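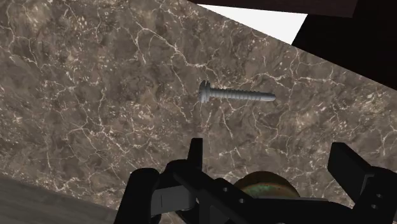

Sidton, June 2018

3 min read

I had been told there would be robots. The invitation from Tutora said "open day" and "see our arms at work," and I drove 51 miles on the strength of it. What Tutora had at its Sidton office was a great many desks, a decent coffee machine, and a simulator. The arms live inside the simulator. They work very hard in there.

The product is called Cartwright and it is sold as a practice ground for small manufacturers who want a robot to pick things up but would like to make their mistakes somewhere cheap. You choose an arm, you choose a gripper, you choose a room, and you drop in the part you care about. Then you drive the thing yourself or hand it a script and see how it gets on.

Our host was Han-gyeol Ma, who runs customer trials and has the patience of a person who has watched a lot of visitors crash into a countertop. The task on offer that morning was one screw on a marble kitchen counter. I asked why a company selling to machine shops had gone for marble. The veins, he said, are a pain for vision software, and if your setup can find a pale screw on a surface that busy it should cope with your bench. I have seen the bench at my place of work and I am less sure.

You get the view from behind the gripper, looking past two black fingers held wide open, and it takes a minute to stop feeling like a crab. The counter also comes at you on a steep slant, so "left" needs some thought. I will say the screw is nicely done. The threads are there, the head has a recess in it, and the silver catches a bit of light. What it doesn't have is much of a shadow, and I missed that more than I expected to. With my own hands I judge height by shadows all day long. Han-gyeol wrote this down, or wrote something down.

My first go pushed the screw along the counter and off into the kitchen. The second was no better but slower. A woman from Dremmont, who make hinges, got hers on the second try and was gracious about it for the rest of the tour.

What I liked: resetting takes one key. You can run the same pick 600 times over lunch with the screw nudged a little each time, and come back to a table of what failed and where. For us that would be worth having. We spent most of last August doing that by hand with a box of brackets and a stopwatch.

What I liked less: the library of parts leans toward the kitchen. There are plenty of bowls. If you want your own casting in there you send a drawing and wait, and the wait is quoted at 30 days. Friction is a slider, and when I asked what number to use for an oily part I got a thoughtful look. Pricing is per seat and "depends," and it was still depending when I left.

Lunch was sandwiches, placed by hand.

I've asked for a trial with our own bracket in it. The drawing goes off next week, once I find the current one.

Search this site Enter keywords Go

Contact | Copyright 2018 | Back to top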